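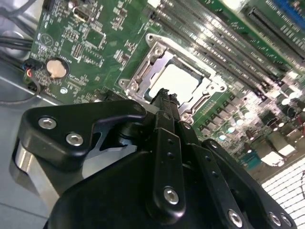 Brelotis stoppt Prozessorausbau nach Greiffehler

Baris, 16. Mai 2026 – Der Demontageroboter von Brelotis beherrscht den Prozessorausbau seit Januar, allerdings nicht immer auf Anweisung. Nach einem Softwareupdate drückte der Greifer in zwei Fällen mit 90 Newton auf den Sockel. Vorgesehen sind acht. Verletzt wurde niemand, die Hauptplatinen haben ihre zweite Karriere hinter sich. 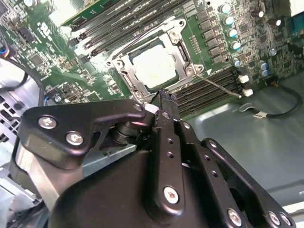 Bis zur Klärung bleibt die Kraftbegrenzung fest eingestellt – auch gegen den Willen der Software. „Der Not-Halt hat funktioniert, er wurde nur spät gefragt“, sagt Werkleiterin Dörte Strobel.

Pressekontakt: Dirk Mühlbauer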